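Progress report to the Zerstead fund, covering spring through to the end of August

What a few months it's been! When we last wrote, the TV comments site was still limping along on its old software and the weekly open thread fell over whenever a big finale aired. The move to Pasunska is finished, the threads stay up, and people are talking again.
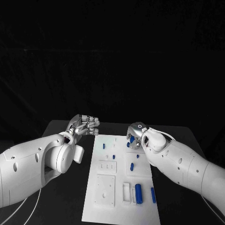
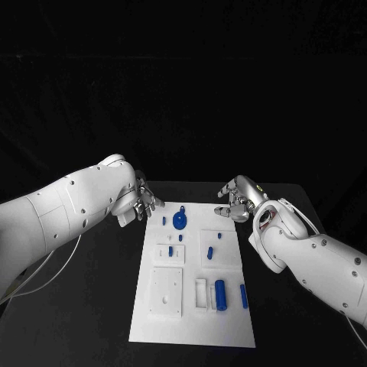
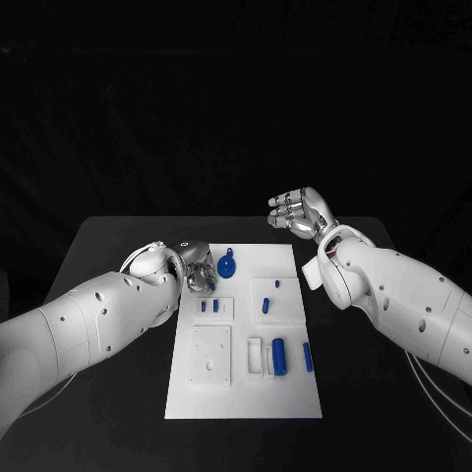
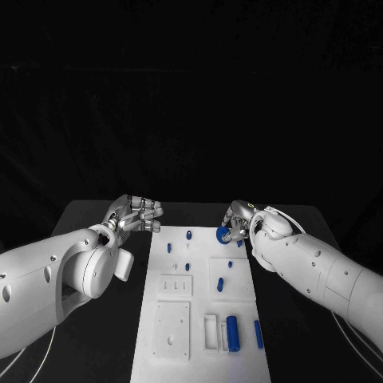

Boyer wrote in the feedback thread that the new reply nesting is lovely but the spoiler bars still open by themselves on older phones, and that this spoiled the end of a series for half the people reading on the bus. Fair point, and it went to the top of our list that evening. The fix is in testing now and we hope to have it live before the autumn programmes start.

## Open threads

We ran 18 open threads in this period, against a plan of 16. The two extra ones came from readers asking for a late-night slot during the repeats season, and they were a joy to host (one wandered from old cartoon specials to the best theme tunes and then, for a very long stretch, to soup). The busiest thread took 1,364 comments, our highest since the site began, and the server didn't so much as cough.

New sign-ups came to 477. A good number of them arrived through the cartoon rewatch, which we'd only pencilled in as a filler for the quiet weeks. We'd love to make it a regular thing.

## Archive

Moving the old episode reviews has been slower. About 96 are now up with their original comments attached, and it's wonderful to see ten-year-old arguments about a sofa gag back in the right order. The rest are held up by broken links and by some very odd characters where the apostrophes used to be. We've been fixing those by hand. Jundari, the tool we bought for this, copes well with plain text and badly with anything in a table, so the season guides will have to wait.

## Moderation

Reports are down and most are now dealt with the same day. The late-night slot needs a second moderator on duty; one person can't read that fast and also eat supper. We've drawn up a simple rota and will try it through the autumn.

## Money

Hosting came in under budget. We overspent a little on Jundari because the licence is yearly and we'd allowed for six months. With your agreement we'd like to cover the gap from the hosting line and leave the rest as it stands.

## Next

- Spoiler bars working on older phones
- Rewatch schedule posted a month ahead, with a vote on the first season
- Season guides moved, tables and all
- A short reader survey, to go out with the Halloween thread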